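3.2 시연 데이터 수집

솔직한 얘기부터 하자면, 우리가 제일 오래 붙잡고 있던 건 학습 모델 쪽이 아니라 시연을 모으는 일이었다. Deliven 작업대에서 원격 조작으로 모은 시연은 모두 3850개이고, 그중 687개는 손목 영상과 관절 기록의 시간이 어긋나서 버렸다(아까워서 며칠을 망설였다!). 나는 처음에 단단한 상자만 잔뜩 집었는데, 그렇게 배운 정책은 물렁한 물건 앞에서 영 힘을 못 썼다. 그래서 8월부터는 비닐봉지 롤처럼 눌리고 구겨지는 물건을 따로 묶어 약 900개를 더 모았다. 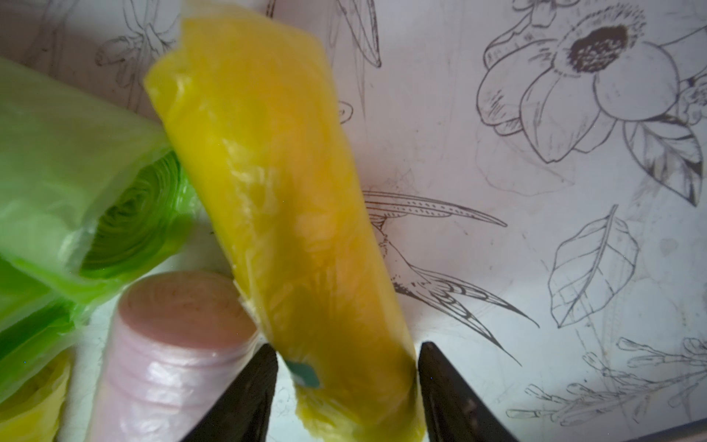

그림 3. 손목 카메라로 본 비닐봉지 롤 파지

우리가 시연마다 붙이는 라벨은 물체 색, 파지 위치, 주변 물체와의 간격, 이렇게 세 항목이다. 색은 지시문과 짝을 지으려고 넣었고, 간격은 Rasteck 도구로 나중에 손으로 적었는데 이게 은근히 손이 많이 간다. 그림 3의 노란 롤이라면 파지 위치는 '아래쪽 끝 근처'가 되고, 바로 옆에 연두색 롤이 거의 닿을 듯 누워 있으니 간격은 '좁음'으로 적는다. 바닥에 꽃이며 새 그림이 빽빽한 것도 나는 꽤 마음에 든다. 흰 바탕만 쓴 Damard 세트로는 배경이 복잡할 때 물체 윤곽을 얼마나 잘 잡는지 따져 볼 수가 없었다. 두 세트를 섞는 비율은 3.3절에서 다룬다.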